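Evaluación del kit de captura Clatari para demostraciones de manipulación
Informe de proyecto, asignatura de Robótica Aplicada
Autores: Sotiris Drakos, Guoqing Zheng, Lefteris Dimitriou
Tutor: Iraklis Stefanou
Diciembre de 2022

1. Objeto del trabajo

El kit Clatari, que vende la empresa Drotham, consta de una pinza de mano con cámara integrada, un soporte de carga y un programa de escritorio llamado Studov. Se ofrece a laboratorios docentes que quieren grabar demostraciones de agarre sin mover un brazo robótico. El departamento pidió a nuestro grupo que lo probara antes de decidir si compraba más unidades. El informe recoge lo que hicimos, lo que funcionó y lo que no, y termina con una recomendación.

2. Material y montaje

Trabajamos con una sola pinza, prestada por el distribuidor desde octubre. La instalación de Studov en el ordenador del laboratorio llevó una tarde, casi toda dedicada a los permisos del puerto USB. El manual viene en inglés y en griego; la parte de calibración está bien explicada, la de exportación ocupa media página y deja fuera el formato de las marcas de tiempo.

La pinza se maneja con un gatillo. Pesa poco, pero el cable sale por la parte trasera y molesta al girar la muñeca. Guoqing lo sujetó al antebrazo con una cinta de velcro y así lo dejamos durante el resto de las pruebas.

3. Procedimiento

Definimos 11 tareas sencillas: coger un vaso, apilar dos cajas, cerrar un cajón y otras parecidas. Cada una se repitió con luz de techo, con una lámpara lateral y con la luz apagada. Las grabaciones duraban 60 segundos como máximo, que es el límite de la versión básica de Studov. Después pasábamos los vídeos por el filtro automático del programa, que marca cada toma como válida, dudosa o descartada.

La serie con luz apagada no figura en las condiciones de uso recomendadas. La incluimos porque el folleto habla de «captura fiable en cualquier entorno» y queríamos saber hasta dónde llegaba esa frase. 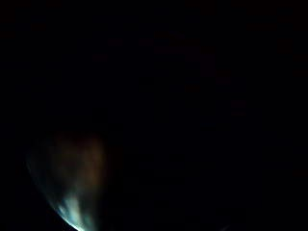
Figura 1. Fotograma de la cámara de la pinza en oscuridad casi total. Solo se distingue una forma curva y desenfocada, abajo a la izquierda.

En imágenes como la de la figura 1 no pudimos identificar ningún objeto. La mancha clara podría ser parte de la mano o un reflejo en una superficie lisa y muy próxima; los tres autores la miramos por separado y no llegamos a una respuesta común. En la zona superior hay unas manchas rojizas muy tenues que atribuimos al ruido del sensor o a la compresión, sin haberlo comprobado.

4. Resultados

Con luz de techo el kit cumple. El seguimiento de la posición se perdió pocas veces, casi siempre en giros bruscos, y se recuperaba al volver a una postura anterior. Con lámpara lateral hubo más tomas dudosas, sobre todo en las tareas con objetos brillantes.

Con la luz apagada los vídeos no sirven para nuestro propósito. Lo que más nos preocupa es el filtro — dio por válidas 7 tomas oscuras que tuvimos que retirar a mano. Studov no tiene ningún aviso de exposición baja durante la grabación, y el usuario se entera al revisar el material.

5. Coste y soporte

El precio que nos comunicó Drotham es de 2.000 euros por unidad, con un año de actualizaciones. Escribimos dos veces al servicio técnico. La primera consulta, sobre el formato de exportación, se resolvió bien. La segunda, sobre el filtro, seguía abierta al cerrar este informe.

6. Recomendación

Proponemos comprar una segunda unidad para las prácticas de tercer curso, siempre con iluminación fija sobre la mesa. No recomendamos la licencia ampliada de Studov hasta que se corrija el filtro. Quedan pendientes la comparación con el kit Zupan, que no llegó a tiempo, y una prueba con ganancia manual de la cámara.

Agradecemos a Thanasis Konstantinidis su ayuda con la calibración.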